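4. Filling the feeder and setting the wick

Now the fun part! By this point you should have the Zurnia planter put together and standing where you want it to live. If it still wobbles, go back to section 3 and turn the feet until it doesn't, as a full planter is a heavy thing to shift.

4.1 Before you fill

1. Lift out the inner tray and put it to one side.
2. Soak the wick in a bowl of clean water for 7 minutes. It should feel heavy and limp all the way along.
3. Thread the wick up through the hole in the tray, leaving a good hand's length hanging underneath.
4. Spread the top end of the wick flat, like a fan, and put the tray back in.

Note: a dry wick will sit there and do nothing at all, so please don't skip step 2, however keen you are to get planting (we know the feeling).

4.2 Adding compost

5. Cover the wick with a thin layer of compost and press it down gently with your fingertips.
6. Fill to the line inside the rim. Keep it loose – roots love air!
7. Water once from the top, slowly, until the compost is damp right through.

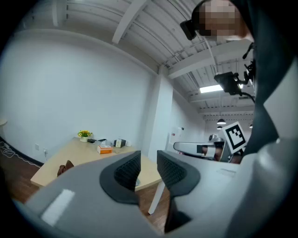 Ruth Bickerstaff wrote to us that her basil sulked for a fortnight until she tipped out half the compost and found the wick had folded over on itself under the tray. She now gives it a light tug from below before filling the tank, and reckons that check ought to have its own step. We agree, so it has become step 8.

8. Reach under the tray and give the wick a light tug. It should hang straight and hold firm.

4.3 Filling the tank

9. Pour 700 ml of water into the filler tube. The float will rise as you go, and it's very satisfying to watch.
10. Stop when the float reaches the upper mark. Don't top up again until it has dropped to the lower one.

Caution: never pour plant food straight down the tube. Mix it in a jug first, at half the strength given on the bottle.

Caution: keep the planter off radiators and away from sockets.

4.4 The first week

Leave it be! Seeds such as rocket and cress come up wonderfully quickly, while parsley takes its own sweet time. If the top of the compost dries out, mist it lightly and check the wick again. For replacement wicks, ask for part 315. The larger Beaulieu planter takes part 456, which is too thick for the hole in this tray.

Go to section 5 for thinning out and your first harvest.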